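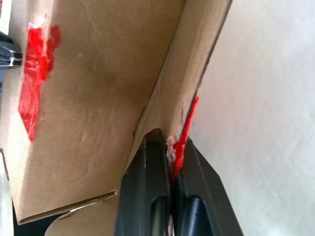

Which fingers for thin, flat things on a parallel gripper? Ketbridge pads or the Cirkholm ones?

Posted in Grippers and Tooling
14 comments | Share | Save

cirkholm_curious

Hello all, long-time reader and very occasional poster. I have a small arm on a bench at home, with a parallel gripper and a little camera at the wrist, and for most of the winter I have been teaching it to deal with cardboard boxes. Lifting them is fine. Opening flaps is mostly fine, if you are patient and don't mind a few dents. What I am stuck on is anything thin, by which I mean tape ends, pull strips, the sort of thing you or I would pick at with a fingernail without thinking.

I have two sets of fingers to choose from and I can't make up my mind. The first is the Ketbridge set, which is chunky and stiff and has a rounded pad let into each finger. The second is the Cirkholm set, which is slimmer and softer at the tip and has a tendency to splay if you squeeze too hard. I gave each of them 20 goes at getting hold of a strip and pulling it along the fold of a box. Ketbridge managed 7 clean pulls and Cirkholm managed 4. So Ketbridge is ahead, but when it goes wrong it goes wrong in a messier way – it brings up the top layer of the board and leaves a fuzzy patch that then gets in the way of the next attempt.

The strip I'm using is red, which I chose so that the camera could find it easily, and that part has worked a treat.

I suppose I am asking three things in one, sorry. Is the difference between those two numbers worth anything at all? Would you swap the pads before you swapped the fingers? And does the camera need to move? At the moment the tips sit low in the middle of my view, and when I'm close in the box fills up most of what's left, so I lose track of where the strip runs to. I'd rather not buy a third set of fingers if I can help it, as the household has Views on the matter.

Thank you in advance, and sorry for the length!

benchtop_marrow

Hello and welcome, and please don't apologise, it's a lovely clear write-up compared with some we get (including several of mine).

To take the numbers first, 7 against 4 out of 20 is not a lot to go on. I'd want to see each set run again on a different day with fresh boxes before I leaned on it. Mix up the order as well, a few pulls with one set and then a few with the other. If you did all the Ketbridge ones first and the Cirkholm ones after your tea, you may have been comparing boxes, or the light, or your own patience.

On pads versus fingers, I would do the pads first every time. They cost very little and you can have them off and on in a few minutes. A rounded pad is a pleasure on tubes and handles, but on something as thin as tape it only touches along one line, and if the two lines don't meet squarely the strip twists as soon as you load it up. I stuck a thin flat strip of rubber over mine, trimmed flush with the tip, and it made a bigger difference than either of the fingers I had paid for. Do check that both tips still close together evenly afterwards. Mine didn't, and I spent a whole Sunday blaming the controller.

The torn board I would put down to the angle of pull more than the fingers. If you lift straight up, the glue takes the paper with it. Try folding the strip back on itself and drawing it low along the surface, slowly, and following the fold as you go. With the Wullent controller you can cap the pull force and have it stop and re-grip when it hits the cap, and I set mine far lower than I thought sensible. It takes an age, but I get a good deal less fluff.

As for the camera, I'd leave it where it is until you've sorted the pads. Change both at once and you won't know which one helped – I speak from bitter experience.

Do come back and tell us how you get on.

Share | 9 found this helpful

gripper_gran

I'll stick up for the Cirkholm fingers a bit. They are poor on tape, I agree, but the splaying comes from squeezing too hard, and most people leave the grip force at whatever it was set to out of the box. Turn it down by half and try again. I have had mine since February and they pick up paper, ribbon and sandwich bags very happily. They won't pull hard, so if your strip is stuck down well you may need to start it with the Ketbridge set and live with it.

On the camera, I do differ from the answer before mine. Tilting it back a touch so that the tips sit lower still gave me a much better look at what was coming up, and it was a ten-second job with a hex key. You will have to redo your calibration, mind, and that took me the rest of the evening.

Share | 3 found this helpful

wristcam_wally

get the šimek one, much better. suction AND fingers. bit dear

Share | 0 found this helpful

We use cookies to keep you signed in and to see which pages people read. Accept | Manage choices

Related threads
Šimek suction cup keeps letting go on dusty cardboard
Wullent controller: where is the force cap setting?
Rubber for home-made finger pads, what are people using?
Wrist camera or overhead camera for a small bench?
Ketbridge fingers don't close evenly after refitting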